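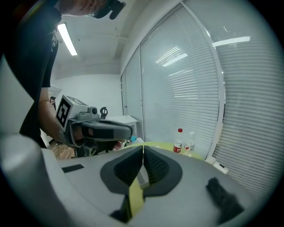

## 6. Preparing the seating plan for a wedding dinner

This section is for the event office of the hotel. It explains how to make a seating plan in Cilavik from the guest list of the couple, and how to send it to the kitchen and to the service team. Before you start, the booking must have the status **Confirmed**. If it is still **Option**, the button **Seating** stays grey.

### 6.1 Import the guest list

1. Open the booking and choose **Guests > Import**.
2. Select the file you have received from the couple. Cilavik accepts spreadsheet files and plain text with commas.
3. Match the columns. The minimum is first name, family name and meal choice. The column for allergies is optional in the program, but we advise you to ask for it always.
4. Press **Check**. Lines with a problem are shown in orange.
5. Correct the orange lines one by one and press **Import**.

**Note:** Two guests with the same name are not an error. It happens often with a father and a son. Cilavik asks you to add a short remark, for example "senior", and this remark is also printed on the place card if you do not remove it in step 6.4.

**Caution:** A second import replaces the first one completely. Tables which you have already filled become empty. If the couple sends only a few changes, enter them by hand under **Guests > Edit**.

### 6.2 Choose the room and the tables

1. Go to **Seating > Room** and select the room from the list. In a new installation you find two sample rooms there, Whitfield and Haltham. You can delete them when your own rooms are entered (see section 3).
2. Select the table type. For round tables, the standard setting is nine chairs.
3. Drag the tables to their places. Keep the doors and the way to the kitchen free. The program draws these zones with stripes, but it does not stop you from putting a table on them.
4. Place the top table last. It can be straight or round, and its number of chairs is free.
5. Press **Save layout**.

The Haltham room is set to a maximum of 192 seated guests. When you pass the maximum of a room, a red line appears under the room name and the plan cannot be sent. The maximum does not include the musicians, the photographer and other persons who work during the dinner. If they will eat in the same room, enter them as guests with the group **Crew**.

**Note:** A dance floor takes the space of six round tables in the standard layout. Please put it in the plan before you promise a number of seats to the couple.

### 6.3 Seat the guests

1. Open **Seating > Guests**. The guests without a seat are on the left side.
2. Drag a guest to a chair, or drag a whole family to a table by its group name.
3. To keep two persons apart, select both and choose **Not at the same table**. This rule is visible only for the event office. It is never printed.
4. Mark the high chairs for small children. A high chair counts as one seat.
5. When the left side is empty, press **Lock**.

You can leave the program at any time between these steps, the work is saved after each movement.

### 6.4 Share the plan with the couple

1. Choose **Share > Couple** and write the e-mail address.
2. Select **View only** or **View and suggest**. With the second option the couple can propose changes, and you accept or refuse each of them.
3. Set the last day for changes. For a wedding in the high season, or in January when many hotels work with a smaller kitchen team, we recommend an earlier day.
4. After this day, check the spelling on the place cards and remove the remarks you do not want to print.

**Caution:** The link works for every person who has it. Do not send it to a general address of the family.

### 6.5 Send to kitchen and service

1. Press **Send**. The kitchen receives the number of meals by table, the service team receives the plan with names.
2. If your hotel uses the Nodemlow kitchen display, wait for the green tick. It can take 2 minutes.
3. If the tick does not come, print the list with **Print > Kitchen** and bring it by hand. Then see section 9, "Connection problems".
4. Changes after sending are marked with a black dot in both lists. Press **Send** again after each change.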